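Purnar Hardwax Oil, 680 ml

We love this stuff! One tin gives a big worktop two thin coats, and it brings out the grain without that plasticky shine – just a soft, low glow. Rub it in with a cotton cloth, wait 5 minutes, then wipe off the extra.

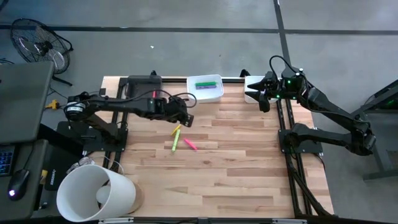
Light butcher-block strips on a tabletop.

Leave 19 hours between coats (overnight and a bit). Dried-out boards drink up the first one, so be generous – the second goes much further. Also comes in Ullo Gray, which Gunnel Tveit mixed for us in October.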